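Home Features Gallery Workplaces Archive Contact

Can a machine do this yet? Cloth, shelves, dishes and floors

52 shares 3 comments

Zallilar is a commercial laundry on the edge of Morin. It washes for two hotels, a nursing home and a string of small restaurants, and it also takes blankets and fleece throws from a ski lodge once the season is over. In May the owners let Codus, a small automation firm, set up a test station next to the hand-folding tables. We spent time there and at Dralgate, a housewares store across town where Codus has been trying out shelf work, and asked the same question at both places: which of these jobs can a machine do now, well enough that you would leave it alone with the work?

The short answer from the people we met is a few of them. Most of those were already being done by machines nobody calls robots.

Washing and drying

This part was settled long ago. The washers at Zallilar weigh the load, dose the soap and run the cycle. The dryers stop when the load is dry. A person still has to open the door, pull out the tangle and get it into a cart. Hamdia Tesfamariam runs the floor, and she says that the pulling and sorting is where her staff get sore shoulders. If she could buy one machine tomorrow it would be for that job. She has looked at tilting washers that dump the load onto a belt, but the building's floor would have to be dug out to fit them.

Flat sheets and tablecloths

Also settled, with help. Two people clip the corners of a sheet to the feeder, and the ironer and folder do the rest. The folder is fast and does not get bored. It is also very particular. A pillowcase fed inside out comes out inside out, and a sheet with a tear goes through like any other sheet. The checking is done by eye at the far end, by whoever is stacking.

Picking up one piece of cloth

This is where the Codus station starts, and it looks like the simplest thing in the building. A piece of cloth is lying on a table. The arm has to come down, get hold of it and lift it.

Trinidad Fajardo, who set up the station, has a long list of the ways it goes wrong. The fingers close on nothing. The fingers close on two layers when the job called for one. They get a good hold, but in the middle of the cloth, so it hangs like a rag and every corner is somewhere new. The arm presses too lightly and slides, or presses too hard and pushes the cloth into a heap before it has hold of anything.
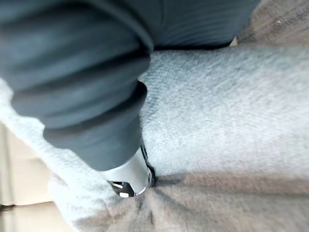 Gripper to fleece. The fingertip is pressed slightly into the material, and the wrinkles spread out from it.

Fleece is both easy and hard. The nap gives the fingers something to catch on, which cotton sheeting does not. But it is thick and soft, and it moves under pressure. Wrinkles also change what the camera software thinks it is looking at. A fold can be read as an edge, and an edge is what the arm has been told to look for. A person solves this by rubbing the cloth between finger and thumb and feeling whether there is one layer or two. Fajardo has tried touch sensors for the same purpose and says they help with stiff fabrics and do not help much yet with soft ones.

Color matters more than we expected. Grey on grey is slow work for the software. So is white on white, and a hotel laundry is mostly white on white.

The log

Codus keeps a log of every attempt at the station, good or bad. When we visited, the fleece section stood at 719 attempts. Fajardo would not give us a success rate to print. Her reason was that the number depends on what you call a success. Lifting the cloth off the table is one thing. Lifting it by a corner is another, and lifting it by a corner so that the next step can go ahead without a person touching anything is the only one Tesfamariam cares about.

What she did say is that the last kind happens often enough to be worth working on, and not often enough to take a person off the table.

Folding throws and blankets

A trained folder at Zallilar does a throw in a few seconds: shake, halve, halve, thirds, smooth, stack. The shake does a lot of the work. It opens the cloth in the air so that it lands flat and the corners turn up where the hands expect them. The arm does not shake. It lifts, looks, puts down, moves over, lifts again. Codus has seen other groups get good results by flinging the cloth with two arms, and would like to try it, but the station is close to where people walk and the insurance people were not keen.

Once a throw is flat on the table and square to the edge, the folding itself goes fairly well. The stack is less tidy than a person's. Tesfamariam picked one up, looked at the sides and refolded it while she was talking to us.

Fitted sheets

No. We asked both of them and got the same answer. Several people on the hand tables were not sure that humans could do it either.

Socks, bibs and cleaning cloths

Small items from the nursing home come in mixed bags. Restaurant cloths do not need folding at all, only counting and bundling, and a simple machine could do that if the cloths arrived all one kind. They do not. Sorting them is quick for a person and tedious, and it is the job newer staff are given first. Fajardo thinks this one is closer than folding. A cloth that only has to go in the right bin can be picked up any way at all, by the middle or by a corner, and it makes no difference.

Pockets

Aprons and chef coats come in with pens, thermometers, order pads and sometimes a phone. A person checks the pockets by patting them. Zallilar has no machine for this and Codus has not tried to build one. A metal detector would find the thermometer and also every snap on the coat.

Shelves

Over at Dralgate the work is stiffer and the machines do better. Boxed goods such as kettles, knife sets and bulbs can be picked with suction cups and set on a shelf, as long as the shelf has been cleared and the boxes face the same way. The trial there ran before opening, starting at 5 a.m., with one employee walking along behind. Her job was to turn boxes around, cut straps and take away plastic wrap. She said it was about the same amount of walking as before and a good deal less lifting.

Towels and bath mats were left out of the trial. They slump off suction cups and they do not stay where they are put.

Dishes

Dralgate has a small café at the back. The dishwasher is a dishwasher and does its job. Loading and emptying it are still done by hand. Cups and plates of a known shape are within reach of an arm, and there are companies selling that to large kitchens. In a small café the mix is wrong: one saucepan, a tray with baked-on cheese, a stack of saucers with the spoons still in them. Scraping comes first, and it takes judgment about what is food and what is a napkin.

Floors

Both places have floor machines and both like them. The one at Dralgate runs after closing and has trouble with the fringe on the display rugs, so the rugs are rolled up each night by a person. At Zallilar lint is the problem. It fills the brushes, and someone has to sit down with scissors and cut it out.

What would change things

Fajardo's list is a practical one. She wants fingers that can tell one layer of cloth from two, a second arm, and more room. She would also like the work to arrive in a better state – cloth that has been shaken out and laid roughly flat before it reaches the camera. That last point is the one she and Tesfamariam do not agree on. From the laundry's side, a person who has already shaken out a throw and laid it flat is most of the way to having folded it.

Tesfamariam is not against the station. She has kept the space open for it through the summer and moved a rack to give it more light. Her own test is whether she can go to lunch while it is running. So far she sends someone to stand by it, and that person usually brings a pile of napkins to fold in the meantime.

The hand tables, meanwhile, start at 6 a.m. and finish when the carts are empty. The lodge's throws make up the last cart of the day, because they are bulky and can wait until morning if they have to.

Share 52
Comments 3
Previous gallery Next gallery Back to top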